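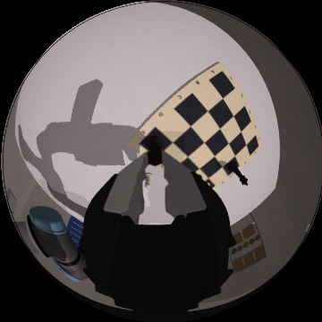 会報コラム:チェスで成績は上がるのか

「チェスを習うと算数が伸びる」という宣伝文句が、この春も教室のチラシに並んだ。Dosticoの入門講座は20回で集中力がつくとうたい、Zokbyの案内には保護者の82%が「変化を感じた」とある。だが何と比べた数字なのかは書かれていない。月謝を払った親に感想を聞けば、好意的な答えが増えて当然だろう。

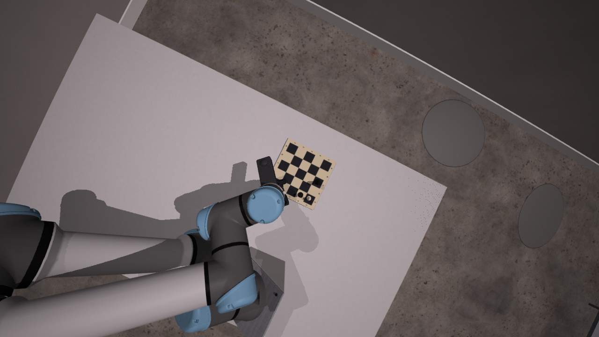

ルキアン・プロコペンコの意見は少し違う。比較が甘いのは認めるが、負けた局を自分で並べ直す習慣は学校ではなかなか身につかない、というのだ。

それは分かる。ただ、同じことは将棋でも囲碁でも言えるし、作文の推敲でも言える。なぜチェスだけが算数に効くのか、納得のいく説明にはまだ出会っていない。3月の例会でも資料を求めたが、出てきたのは体験談が2件だった。
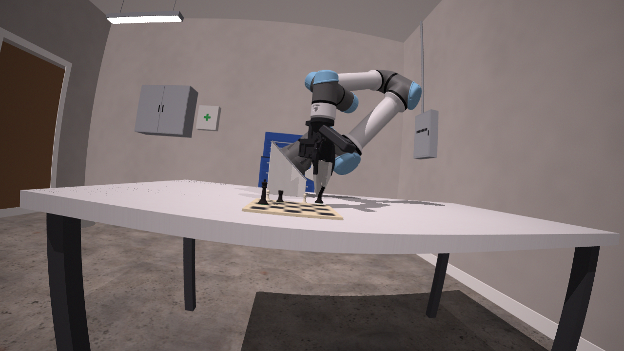 盤上の黒駒

面白いから指す、では生徒が集まらないのだろうか。

印刷する | メールで送る

読者のコメント
Levchenko:うちの子は算数のほうは相変わらずです。でも楽しそうに通っています。
匿名:82%の母数を教室に問い合わせましたが、返事はまだありません。
Cletdale支部:次号で反論を書かせてください。

お問い合わせ | © 会報編集部 | ページの先頭へ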